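1/ A few notes on peer review, from someone who has now been on both ends of it for 12 years. Mostly for PhD students in my department who have asked how it works day to day.

2/ My last paper went to the Herkix journal in January. It came back with 2 reports. One was four pages long and useful. The other was a single paragraph telling me I had missed the point of my own field.

3/ I have had worse. As a student I was told in a report that I should think about another line of work. I kept it in a drawer for years. I don't recommend that.

4/ When I review, I write the report, leave it overnight and read it again in the morning. Anything I would not say to the author across a table at the Varkano meeting comes out. The criticism stays in. The tone changes.

5/ Say what the paper is trying to do before you say where it fails. Half the angry replies I see as an editor come from authors who think the reviewer read a different paper. Sometimes they are right.

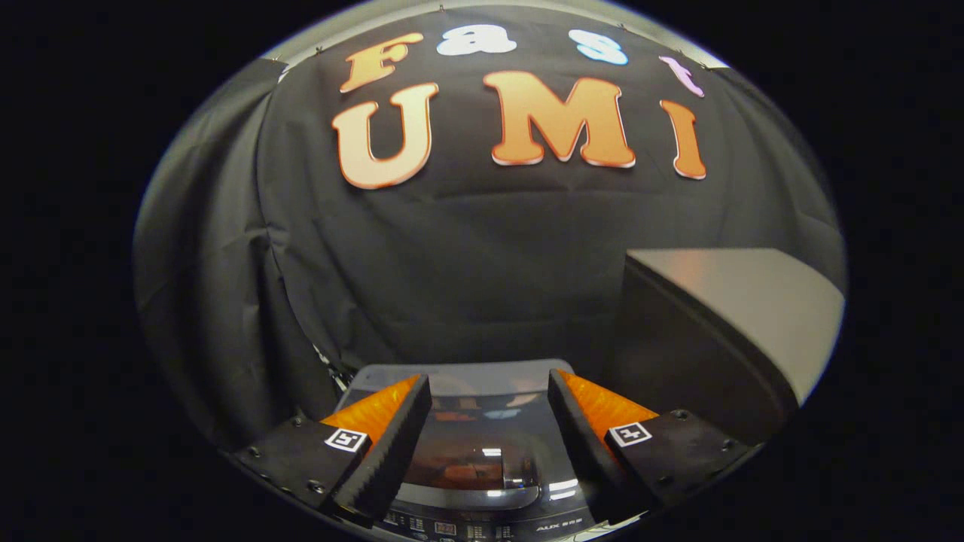 Letters up on the black cloth: "Fast" over "UMI".

6/ Turnaround. If you can't do it in 6 weeks, say no on the day you are asked. I have sat on a paper for 4 months and the author was on a short contract. I wrote to apologise, which did her no good at all.

7/ Asking for citations to your own work: once, if it really matters to the argument. I had a reviewer ask for nine. The editor at Gavlow told me to ignore the lot, and I did.

8/ For those on the receiving end: read the reports, close the file, and don't answer that day. Then make a table with each comment on the left and your reply on the right. Do the easy ones first.

9/ You are allowed to disagree with a reviewer. Give your reason in two or three sentences and move on. Editors do read these.

10/ Someone asked whether signing reports helps. I signed all of mine for a while and I was more polite, but I also went softer on senior people. I now sign about half the time and have no firm view.

11/ The Tuhumury reading group is going through sample reports next month, good and bad, with names taken off. If you have one you can share, send it to me by message.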